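Lultholm Centre reopens its ground-floor lounge with woven storage on every table

June 19, 2026
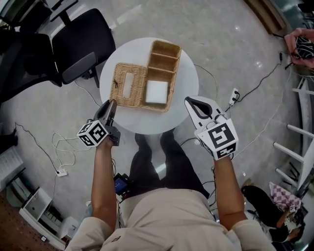
The ground-floor lounge of the Lultholm Centre has reopened to members following a refit of its seating and table areas. The work was carried out under the Wasilewska Fund, which supports improvements to shared rooms in the district, and was completed within the budget of £1,593 approved in the spring.

Small round white tables have replaced the long benches previously used in the lounge. Each is supplied with a woven wicker tissue box and a matching wicker organiser, placed side by side so that the remainder of the table top is kept clear for cups and papers. The organiser is divided by woven partitions into narrow compartments and a further section for napkins or similar items. Members are welcome to use the narrow compartments for pens, spectacles and other small belongings during their visit, but are asked to empty them before leaving.

The wicker pieces were supplied by Ciltarari, which also provided the sets now in use in the Drilla reading room. The existing terrazzo floor has been retained and polished.

The Centre received comments from members during the planning of the refit, many of which concerned clutter on the shared tables. Loose tissue packets and stationery had been a regular subject of complaint, and the new arrangement is intended to give such items a fixed place.

Wicker should be dusted with a dry brush or soft cloth. Cleaning sprays should not be applied directly to the weave. Any damaged piece should be handed in at the front desk, where a replacement can be issued.

The second stage of the work, covering the upstairs lounge, is due to begin in September. The upstairs room will remain open until then, and details of any temporary closure will be published on this page.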